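Gilton Robotics Club, project notebook
Aug 6, 2026
Entry by Prasanna Munasinghe

Baby clothes day! Lihua Tan's idea was that if the folding project is ever going to cope with a real laundry pile, it needs the small awkward stuff as well as the towels and T-shirts we did all through July. So Edeltraud Kröger (Malte's aunt, bless her) sent over a bag of things her grandkids have outgrown, and I got to pick the order. I started with the dresses because they looked easy. Ha.

Setup was the same as last time. I wrote the plan on the whiteboard as shoulders first, then sides to the middle, then skirt up, and we agreed to stick to it for the whole session so the takes would match each other. A dress this short gives you hardly any room between your two grip points, though, and the skirt wants to spread out the second you let go of it. I kept wanting to fix it with a bare finger, which would spoil the take, so please everybody resist that!

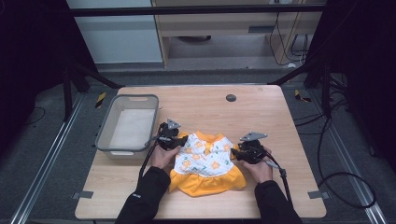 Gripping at the shoulders

My notes on this, mostly for Malte, who takes over the write-up next week. Take hold right at the shoulder edge and keep clear of the collar. When I went in closer to the neck I ended up pinching collar and bodice together, and then the whole top half went crooked when I moved it. Gregor Crichton watched me do it wrong for a good while before he said anything (thanks, Gregor). He also thinks I squeeze too hard, and he's probably right, my forearms were killing me by lunch.

We got 34 takes on the dresses and I've marked 2 of them as bad in the log. One is me dropping a sleeve end and then chasing it across the table, the other is a cable that got under the fabric. Tape your cables down or at least check them before you press start, me included.

Then the padded things. Oh boy. Anything with a quilted layer on top and a thinner one behind it acts like two pieces of cloth that don't like each other. You grab what feels like the whole edge and you've only got the top. What worked best for me was going in low, almost sliding along the tabletop, and closing slowly so both layers had time to bunch up between the jaws. Lihua does it differently, she holds one end up a little first and goes for the other end while it's tight. Hers looks neater on playback, so I'd say try her way first. 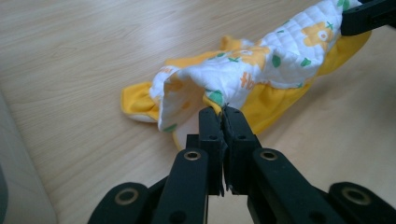 I'd also like us to look at the finger tips before the Skornmont meet. Plain flat tips are fine on cotton but I don't trust them on anything thick, and Malte has a scrap of the grippy rubber from the Plamgate build that we could cut up. Cut 2 pairs so we have spares. If it leaves marks on the fabric we go back to plain ones and live with it.

Total in the log is now 127 takes. Lihua wants 20 more of the padded pieces, done by someone other than me so it isn't all one person's habits, and Gregor said he'd take a turn.

Still open:
Rename the July folders, half of them still say "test"
Ask Hinrichs if we can keep the second set of grippers through the meet
Wash Edeltraud's things and get the bag back to her
Malte: the padded takes need their own label, don't lump them in with the dresses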